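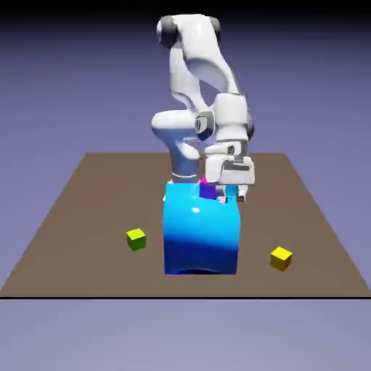 Plurkarley Well Fund

The Plurkarley Well Fund is a small church-run charity that drills and repairs village wells. It was founded by two congregations, Mustus and Friesen, which had shared a parking lot for years and agreed on little else. Its office is in Tanasach, above a shoe repair shop.

History

The fund grew out of an August pie sale meant to pay for a new organ. The sale raised $2,067, a sum that would have bought several pedals. Members voted to send the money overseas for a hand pump instead, and the old organ remains in use, after a fashion.

Work

The fund has paid for 65 wells, of which 12 were repairs to pumps installed by earlier donors who had not budgeted for spare parts. Each village picks two people to be trained in upkeep and receives a box of seals, bolts and grease. Early boxes also held a hymnal, in a language spoken elsewhere.

Governance

The board has 23 members, a figure set during the merger talks so that neither congregation could claim a majority. The odd seat goes to a Methodist. Meetings open with prayer and are limited by the bylaws to two hours, a rule adopted at the end of a meeting that ran for five.

See also

Hand pump
Faith-based aid
Pie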